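prarnness-ledger

一条小型传送带抓取工位从立项到能干活的采购与预算台账，附字段说明、表格模板和若干教训。

README
数据卡
更新记录
许可

概要

仓库里放的是 Prarnness 实验组为抓取工位买东西的全部记录：询价、报价、下单、到货、退货、补买，以及补买之后发现原来那个还在柜子里的情形。共 1678 行明细，467 份报价，2266 个附件。附件里有合同扫描件、邮件截图和送货单，其中不少送货单的字迹只有写的人认得。

公开它的起因很朴素。我们立项时到处找别人的预算表参考，找到的都是论文附录里的一行字：“硬件成本较低”。低到什么程度，含不含运费，线缆算谁的，一概没有。后来轮到我们写附录，Noeline Pomare 在草稿里也写了“硬件成本较低”，被组里嘲笑了一个下午，于是有了这个仓库。

维护人：Noeline Pomare（台账与字段）、Lachlan Kingi（机械与电气核对）、Mitiku Tufa（脚本）。Glenys Nepia 负责审批，按她本人要求注明：她批过的不代表她赞成。

适合谁看

准备搭一个桌面规模抓取工位、手里有一笔说多不多的钱、并且要向管钱的人解释每一笔的团队。也适合管钱的人，可以对照着看下属交上来的表里少了哪些行。

不适合想知道“哪家机械臂最好”的读者。型号和厂家在公开版里全部换成了代号，供应商也是。表里的 Bolger 和 Plisitz 是两家集成商的代号，和它们的真名没有任何谐音关系，请不要再来信猜了。

也不适合拿去估整条产线。我们的东西放在一间屋子里，断电以后损失的是一个下午，产线断电损失的是另一种东西。

目录结构

ledger/lines.csv　　明细主表，一行一件或一批
ledger/quotes.csv　　报价表，一行一份报价
ledger/receipts.csv　　到货与验收
plans/　　四个版本的预算方案，从 v1 到 v4
templates/　　空白模板，可直接用
attachments/　　附件，文件名为行号
scripts/check.py　　查重复行、查空价格、查“待定”
notes/　　会议记录，删过脏话

plans 目录按时间留了 4 个版本。v1 写得最漂亮，有封面。v4 没有封面，但每一行都能在 lines.csv 里找到对应。建议倒着看，先看 v4 再看 v1，对心理健康有好处。

字段说明（lines.csv）

line_id
行号，一经分配不再改动。删除的行保留行号，status 记为 void。有一段时间我们会把删掉的行号重新分给新东西，结果一张夹爪指尖的送货单挂在了一箱扎带名下。

item
物品名称，尽量写人话。早期写法比较随意，能看到“那个支架”“另一个支架”和“支架（对的）”。为了保留原貌没有统一，清洗过的名称在 item_clean 里。

category
大类。取值为 arm、gripper、conveyor、frame、container、vision、compute、cable、safety、consumable、service、unknown。unknown 不应该有，但是有。

planned
布尔值，该行在 v1 方案里是否出现过。做统计时最有意思的就是这一列，后面单独说。

price_quoted / price_paid
报价与实付。两列都做了同一比例的缩放，能比较大小，不能换算成任何货币。缩放系数只有 Glenys Nepia 知道，她不说。

freight
运费。若供应商报“含运费”，此列为零，并在 remark 里注明“声称含运费”。注意“声称”两个字是录入规范的一部分，请勿删除。

lead_time_promised / lead_time_actual
承诺交期与实际交期，单位为天。承诺交期来自报价单原文。报价单写“现货”的按零录入，这是对“现货”一词的尊重。

owner
谁提出要买的。离职或调走的人，其名下物品转到 Alcides Agudelo，因为他的工位离储物柜最近。Alcides 因此在数据上成了全组最能花钱的人，任何以 owner 汇总的图表都请先读完这一句再转发。

status
planned、ordered、received、returned、void、found。found 指买了之后又找到了原来那件。

remark
自由文本。可能包含情绪。

字段说明（quotes.csv）

quote_id、supplier_code、line_id、valid_until_offset、revision、excludes。

重点是 excludes，即报价单里“不含”的部分。我们把每份报价的“不含”条款逐条抄进来，抄的时候才体会到，一份报价最认真的文字都在这里。常见的有：不含安装、不含线缆、不含固定件、不含调试、不含培训、不含税、不含卸货。Plisitz 有一份报价写着“不含未列明事项”，Lachlan Kingi 建议把它裱起来。

revision 记录同一份报价的修改次数。范围变动引起的修改和供应商自己改口引起的修改没有区分，当时没想到要分。想分的人可以去附件里读邮件，祝好。

数据怎么来的

主表由 Noeline Pomare 手工录入，起点是 v1 方案，终点是工位通过内部验收的那个九月。每一行都要求有至少一个附件作凭据，没有凭据的在 evidence 列记 none。这些行大多是急用时有人自己掏钱从附近五金店买的，事后凭记忆补录。记忆对价格普遍偏宽容。

到货表由当天在场的人填写。验收栏只有“收到”“收到但不对”“没收到但签了字”三种选项。第三种是后来加的。

脱敏处理：厂家、供应商、银行信息、电话、地址全部移除或替换。人名只保留维护组成员，均已同意。Alcides 的同意附有条件，就是上面 owner 字段那段说明必须在第一屏附近，现在它在第一屏略往下，他表示可以接受。

工位与采购范围

整套东西围着一件事展开：零件在传送带上，机械臂去拿，拿完放进筐里。一句话能讲完的任务，在 v1 里占了半页预算，在 v4 里占了一份压缩包。

我们把采购范围切成五块：臂和末端、传送带、机架与台面、容器与工件、其他。“其他”在 v1 里是一行，写的是“其他”。审批时 Glenys Nepia 问里面有什么，答曰小东西。她批了，并用铅笔在旁边画了一个问号。那张纸的扫描件在 attachments 里，问号很清楚。 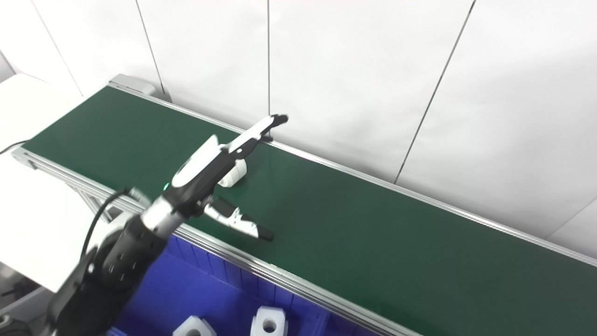
本节阅读时间：4 分钟

凡是拿在手里能说出名字的，v1 里基本都有。机械臂有，平行夹爪有，绿色皮带的传送带有，两侧的铝型材边轨随传送带一起报价，也算有。皮带上那个白色小件和蓝筐里带圆孔的白色块，v1 写作“测试工件若干”。蓝筐本身没有。组里没有一个人在立项时想到，东西拿起来以后得有个地方放。

补买筐的那一行在主表里 planned 为 false，单价低得不好意思走审批，于是走了报销，报销走的时间比机械臂的付款还长。塑料筐的侧壁有一道道竖筋，这个细节当时没人关心，后来 Lachlan Kingi 要给筐做定位挡块，才想起问一句内壁和外壁各是什么尺寸。教训写在 templates/container_checklist 里：先定筐，再定筐放哪里，再定臂要伸多远。我们是反着来的。

传送带

传送带的报价分歧最大。Bolger 报的是整机，Plisitz 报的是带体，支腿另计，驱动另计，边轨算在带体里但端盖不算。两份摆在一起，Plisitz 便宜得让人心动，心动持续到把“另计”的几行加上为止。

我们选了 Bolger。不选 Plisitz 的理由在会议记录里写得很体面，叫“接口责任不清晰”。

买传送带建议在询价单里问清楚下面几件事，模板里已经列好：

支腿是否包含，能不能调高。
边轨的槽型。以后一定会想往上面固定东西，槽型不对就得配一套谁也不认识的螺母。
皮带颜色和表面是否可选。做视觉的人会在到货之后才告诉你颜色有讲究，请提前把做视觉的人叫来，哪怕他说自己没意见。
速度能不能由外部控制，控制接口是选配还是标配，选配件的交期是否和主机相同。最后半句值一次单独的电话。
末端能不能接别的东西，以后加长要不要换驱动。

颜色这一条我们运气好，绿色哑光，白色件放上去很容易分辨。v2 的会议记录里有一段提议买白色皮带，理由是“显得干净”。提议人要求匿名，已照办。

机械臂与夹爪

这是全表单价最高的一块，也是出问题最少的一块，审批花的力气和它的麻烦程度成反比。Glenys Nepia 为这一行开了三次会，为线缆开了零次会，后来线缆把三次会都补了回来。

预算时请把以下几项和臂写在同一页上：安装底板、控制柜位置、从底座到末端的走线、急停、夹爪的转接法兰、备用指尖。夹爪报价默认带一副手指。一副手指的意思是坏一根就停工，所以备件要和主件同时下单，等到要用再买，交期按供应商的心情算。

夹爪行程也值得多看一眼。张开的宽度决定能抓什么，还决定张开的时候会碰到什么。手指往皮带上伸，边轨就在旁边，臂展图上画得下，不等于手指张开以后还画得下。Mitiku Tufa 在 scripts 里放了一个很土的检查脚本，输入夹爪开口、手指长度、带宽和边轨高度，输出“行”或者“不行”。他本来想输出一张图，后来认为图会让人讨价还价。

线缆

单独成节，因为它配得上。

category 为 cable 的行里，planned 为 true 的只有一行，内容是“线缆（含）”。括号里的“含”出自谁手已不可考。后续补买的线缆包括短了的、接头反了的、外皮太硬绕不过关节的，以及一根完全正确但送到了楼下公司的。楼下公司叫 Fenby，他们把线收好了，还帮忙签了字，到货表里“没收到但签了字”这个选项就是为他们设的。在此致谢，并请他们把上次借走的压线钳还回来。

经验做法：臂到位以后，用绳子沿着打算走线的路径实际绕一遍，让臂走到最远的姿态，再量绳子。绳子在主表里也有一行，planned 为 false。

机架、台面与墙

台面买的是白色平板，挨着传送带放。两者高度差在图纸上为零，到货后不为零，垫片由此进入台账。垫片的名称演变史可以在 item 列里看到，从“垫片”到“薄垫片”再到“更薄的”。

墙不在采购范围内，但请在定位置之前去看一眼。传送带靠墙放省地方，代价是靠墙那一侧以后出了任何问题，都要先把整条带子挪出来。Lachlan Kingi 在 v3 里加了一项“检修通道”，预算为零，意思是请大家自觉。v4 把它改成了一组脚轮的询价，最后没有买，status 停在 planned。

工件

测试工件建议自己做，别买。尺寸会改，改的次数比你愿意承认的多。我们的教训是改了形状之后没有在台账上分版本，结果有两批白色块混在一起，孔的位置差一点点，肉眼看不出来，夹爪能感觉到。现在每一批都单列一行，batch 写在 remark 里。

耗材费用请挂在 consumable 下面，别挂在 gripper 下面。挂在 gripper 下面会让年底看报表的人以为夹爪每个月都在坏。

planned 这一列说明什么

不放具体百分比，理由是放了一定会被单独截图。定性地说：按金额看，v1 覆盖得不错，贵的都想到了；按行数看，v1 惨不忍睹。钱花在想到的东西上，时间花在没想到的东西上，而预算表只有一栏写钱，时间那栏是我们后来自己加的。

据此我们改了两处流程。其一，方案里不再允许出现“其他”，想不出名字的写“待定”，每一个“待定”后面跟一个人名。check.py 遇到没有人名的“待定”会报错退出。其二，不可预见费单列，谁用谁写一句话说明用在哪里。写得最短的一条是“螺丝”，写得最长的一条有两页，主题也是螺丝。

交期

两列交期相减之后的分布在 notes/lead_time 里。进口件并不比本地件更不准，它们只是一开始就承诺得比较悲观。误差最大的是“现货”。

排计划的时候，我们现在以最慢的一件小东西为准，不以最贵的为准。机械臂到了以后在箱子里躺着等安装底板，底板等螺栓，螺栓在路上。这一段的会议记录异常简短，读者可以自行体会气氛。

怎么用模板

把 templates 整个目录复制出去，先填 scope，再填 quote_request，最后填 budget。三张表之间用行号关联，不要用名称关联，原因参见“那个支架”。

budget 里有几栏默认为空且不允许留空：运费、安装、备件、走线、放东西的容器。没有就填零，填零也算是想过了。

审批人用的是另一张表 approver_view，由 Glenys Nepia 设计，只有一页，最后一栏叫“如果只给一半的钱，先砍哪个”。提交前请先自己填好。她审别人的方案时，会从这一栏开始往前看。

已知问题

早期的运费有一部分混在实付里，拆不出来，remark 标了“运费不明”。
returned 的行没有记录退款到账时间，因为有几笔还没有到账。
附件里有三张送货单拍糊了，换不了，原件已经和包装箱一起扔掉。
status 为 found 的行偏少，估计柜子里还有。
人工工时没有入账。Noeline Pomare 试过追记，追到第二周放弃，半成品在 notes 里，别用。
service 类里的“调试”由不同供应商定义，从“上门两天”到“邮件答疑”都叫这个名字，不可直接比较。

不建议的用法

不要用缩放后的价格反推供应商。样本小，推得出来也不厚道。
不要拿 owner 汇总去评价同事，Alcides Agudelo 再次要求强调这一点。
不要拿 v1 当范本。有人来信夸过 v1 的封面，谢谢，封面的模板不在本仓库。

更新记录

v4.2　修正 conveyor 类中支腿重复计费的行，原因是 Bolger 的两份报价都含支腿，我们都录了。
v4.1　新增 container_checklist。
v4.0　首次公开，完成脱敏。
v3.x 及以前为内部版本，不提供，也不值得提供。

贡献

欢迎提交你们自己的台账，字段对齐即可，不要求好看。提交前跑一遍 check.py。如果脚本报“待定无人认领”，请先认领，不要改脚本，Mitiku Tufa 会看差异。

对字段有意见的开议题，对审批有意见的请当面找 Glenys Nepia，她下午四点以后不接待。

许可

表格与说明可自由使用和修改，保留出处。附件仅供查阅，不得再分发。模板随便拿，用了之后如果发现还漏了哪一行，请回来告诉我们漏了什么，主表末尾留着空行。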